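22 Jun 2022

Up before six because of the heat. Watered the beans and the two tomato plants, then sat down with the budget for the kitchen, which I have been putting off since March. Esben's quote came to nearly 3,000 for the cabinets alone. I had set aside less than that for the whole room. 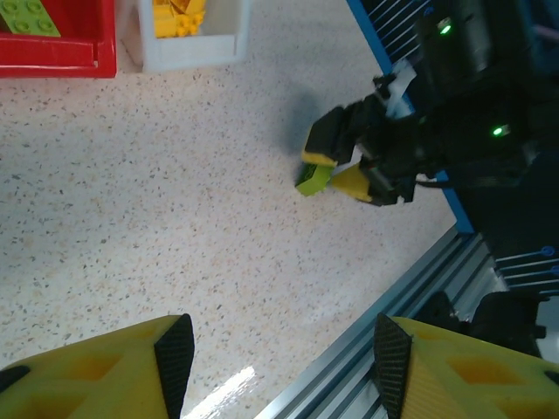
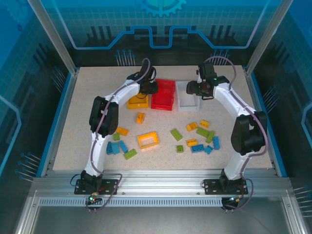 Spent the rest of the morning on the floor question. Kirstin wants dark tile. I don't, having lived with dark tile in the Nondgate apartment, where every crumb and drop of dishwater showed by noon. I would go with something pale and speckled, cream or beige with little dark flecks in it, the kind of surface that hides a day's dirt. She says it looks like a bus station. We left it there and she went to work.

Drove out to Gaston after lunch to look at the remnants at the tile yard. Zorica Mujić was at the desk and remembered me from the bathroom job. She had one lot that would cover the kitchen but not the pantry, for 443, and a second lot in a grayer shade that would do both for 506. I asked her to hold the second one until Friday. The grout is extra and she did not have the color, so that will have to be ordered.

Stopped for gas and a sandwich on the way back. The road is still down to one lane by the bridge and I sat there a good while with the windows open.

Measured the pantry again when I got home and it is narrower at the back than at the door, so the old drawing is wrong. Moved the flour, the canning jars and the dog food out into the hall to get at the corners. The baseboard behind the shelves is soft in one place. I pushed a screwdriver into it and it went in easily. Will have to ask Esben about that before he orders anything.

Kirstin home at seven. Showed her the sample. She put it by the stove, looked at it for a while and said it was better than she expected, but she wants to see it in the morning light. Beans and rice for dinner. The jars are still in the hall.

Comments

Despina Hodžić: We have a floor like that and it does hide everything, including a dropped earring. Seal the grout twice.

Bujar Trajkovski: Get the baseboard looked at before you buy tile. Ours was a slow leak from the other side of the wall.

Despina Hodžić: Agree with Bujar. Did she like it in the morning?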